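Home | Updates | Reports | Contact

Clorklow Supplies Reuse — progress report, October
To: Prerum small grants desk
From: Dalia Naciri

Quick one, sorry, written between drop-offs. Full accounts come with the final report.

Where we are

Grant was 295 for the quarter. Spent so far on cardboard boxes, labels, bus fares. Receipts in the Dirkach folder. Target is 100 sorted packs for the after-school rooms — we are behind, mostly my fault, the Shawky collection came in all at once and mixed together.

What came in

Desk clear-outs, mainly. Pens, pencils, highlighters, glue sticks, plus whatever else was in the drawer (a Nike golf ball in with the pens, cables too). Glue is the thing schools ask for most so it gets pulled out first. Plenty of ballpoints, not enough erasers. Pencils fine.

Sorting

Still working out of the sitting room, sofa and little side table. Slow but it is free. Order we use now:

- glue sticks, caps checked
- highlighters and markers, tested on scrap
- pens last, dead ones binned
- cables and odd bits into a seperate bag

Elmer's glue stick, then the mixed box, then the side table by the sofa: 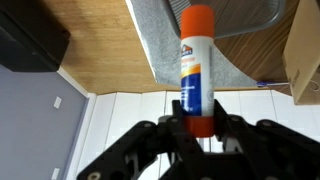
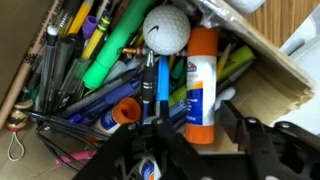
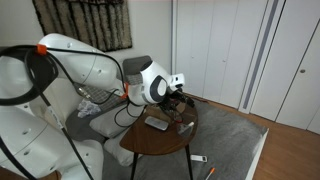 Problems

Testing pens takes forever. 9 packs had to be redone, dried out markers got through. Now testing twice. Also ran out of labels in the second week — bought more, slightly over on that line, under on fares, so it evens out.

Next

3 deliveries booked. First is Wednesday, early, before the rooms open. Would like to move 40 of the grant from fares to boxes if thats ok with you — please say yes or no by email. Need a decision on storage too, the Dirkach cupboard is only ours till the end of term.

— Dalia

Comments

tess_w: We have a bag of erasers at the front desk if you want them. Any use?

Dalia N: Yes please!! Will pick up Wednesday

marlon: do you take rulers

Contact the Clorklow office | Copyright Clorklow | Back to top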